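Reviving a Scuffed Plywood Benchtop

Plywood is sold as the sensible choice, and it is, right up until you drag something across it. The good news is that most marks live in the top coat and can be coaxed out in an afternoon.

1. Wipe the whole top with a barely damp cloth and let it dry. Crumbs under sandpaper make new scratches, a hobby in itself.

2. Get down low with a torch and find the damage. Pale scratches are usually shallow. Anything that catches a fingernail wants filler, or a new attitude.
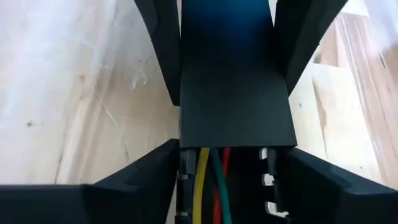 Light scuffs and thin pale scratches on the left, stronger grain on the right.

3. Sand by hand along the grain with 300 grit. Go easy – the face veneer is thinner than your confidence.

4. Leave knots alone. I once tried to sand one out and made a very nice dish.

5. Vacuum, then rub in a thin coat of hardwax oil. Wait 10 minutes and buff off the excess. Second coat the next morning, and keep your coffee mug off it until evening.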